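Wanted: one or two people for a shed with a robot arm in it

Lusholm Shared Workshop, evenings from June. Unpaid, but there is tea.

The Murnberg bin picker began as a winter project and has now had more winters than we planned for. The idea is simple enough to fit on a napkin: an arm picks mixed odds and ends out of one bin and puts them in the one next door. The napkin was the easy part.

We are looking for someone who can write Python other people can read, and someone handy with brackets, hoses and cable routing. If you are both, please don't tell the other workshops. Experience with industrial arms is welcome. So is experience with clamps, which do more of the structural work than we'd like.

You'd be joining a group of 5. We ask for 3 evenings a month, a willingness to label things, and a calm temperament around the log file, where attempt 1335 is filed under "nearly". Our shelf of test objects stands at 117 and donations are closed. Please stop bringing us toys.

You must be 18 or over and do the safety induction before you go near the arm. Closed shoes, long hair tied back, no exceptions for good singers.

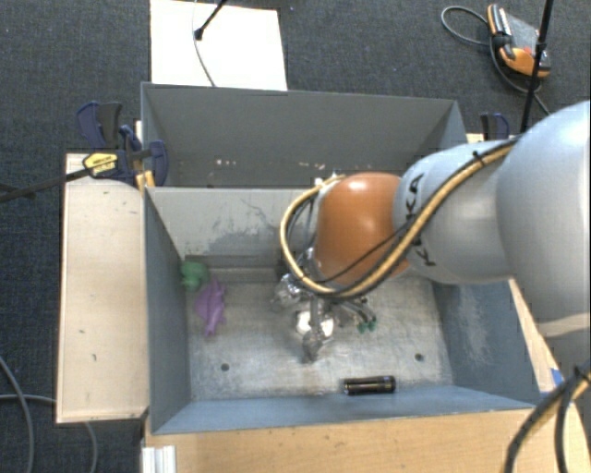

The Murnberg cell: two bins, two toys and the black cylinder.

To apply, send a few lines about something you built and what you'd change about it. Mark it Sturkix, the name of our control software, and leave it at the Lusholm front desk or use the contact form. CVs are fine but we tend to spill things on them. Applications close at the end of June.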